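Notes on Being Bad at Presents

November 23, 2018

I have a shelf in the hall closet for presents I have not yet given. It was supposed to be a system. You see a thing in June that would suit somebody, you buy it, you put it on the shelf, and in December you stroll past the crowds with your hands in your pockets. My sister does this and has done it for years. She also irons pillowcases.

My shelf holds a jigsaw puzzle (1000 pieces, a harbor, mostly sky), a candle that smells like a dentist's idea of a forest, and a book about the history of canals that I bought for my father and then read. You can't give a man a canal book with a coffee ring on page 9. Well, you can. I did it with a different book in a different year and he said thank you in the voice he uses for parking attendants.

Growing up in Plusthorpe, we had three kinds of present. There was the proper present, which was for family. There was the token, which was for teachers and the man who fixed the boiler. And there was the box, which was for anyone who turned up at the door without warning between the start of December and New Year. My mother kept several boxes in reserve, already wrapped, with the tags left blank. It was almost always cookies, and it was very often shortbread, on the theory that no one has strong feelings about shortbread.
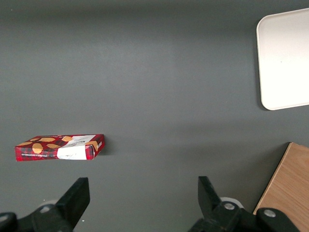 She was right about that, as far as I can tell. I have met people who can't stand marzipan and people who will leave a room over licorice, but the worst I've heard said of shortbread is that it's dry, and the people saying it were on their fourth piece. My mother's boxes also traveled. One year we gave one to the neighbors, who gave it to the piano teacher, who gave it to us. We knew it by a dent in the corner. It went straight back in the reserve pile, and for all I know it's still out there.

I've tried to do better than the box. When I lived in Stornow I went through a homemade phase, and everyone I knew received a jar of green tomato chutney. I thought of it as generous. Then I helped a friend move apartments and found two of my jars at the back of her cupboard, from two different years, both sealed, standing next to each other like a couple waiting for a bus. I carried them down three flights of stairs and unpacked them at the other end. Neither of us brought it up.

After the chutney came the experiences. I bought my brother a pottery class at a place called Jokholm, and he went once and came home with an ashtray. He doesn't smoke. He gave me the ashtray for my birthday, and I have to admit it was the best-judged thing anyone in our family did that year, because I keep my keys in it to this day.

Then there was the scarf. I'd rather not go into the scarf at length. It came from Pană, a shop with one chair and no visible prices, and I was too proud to ask until it was already in tissue paper. It cost $249. I told myself that she would wear it forever. She left it on a train in January, and was so upset about it that I ended up buying her lunch as well.

So I've been drifting back toward my mother's way of doing things. A box of something, or a drink of something, handed over at the door while people still have their coats on. It asks nothing of anyone. You don't have to find a place for it, or remember to have it out when I visit. My brother-in-law has been easy to buy for ever since he told me, with some embarrassment, that what he really wanted was for someone else to bring the soda. I've brought the soda for around 9 Christmases now and he lights up every time, which is more than the canals ever got me.
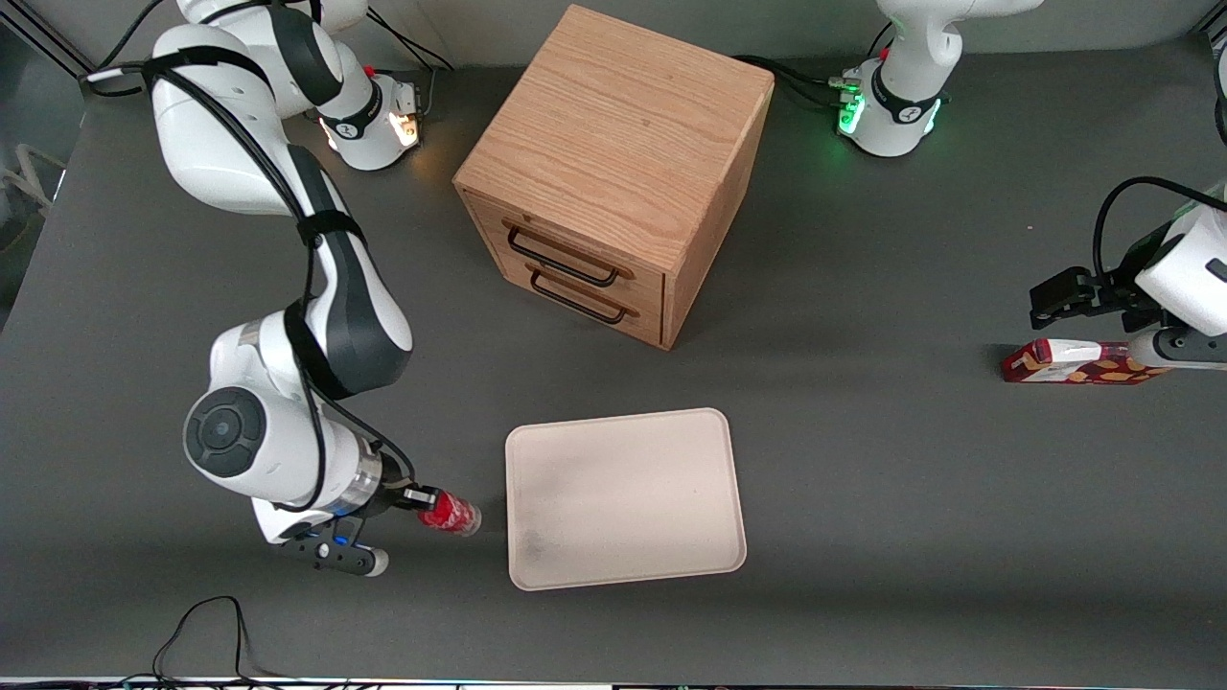 What's Going on the Shelf This Year

Less, mainly. The candle is going to the office raffle, where it can be somebody else's forest. I'm doing the puzzle myself, sky and all, starting this weekend if I can get the dining table clear. My sister gets the good hand cream again, since she has asked for it by name and I've finally learned to write these things down.

My father says he doesn't want anything. He says it every year, and every year I believe him until about the twentieth, and then I panic and go to a bookstore. If anyone knows of a decent second book about canals, the comments are open.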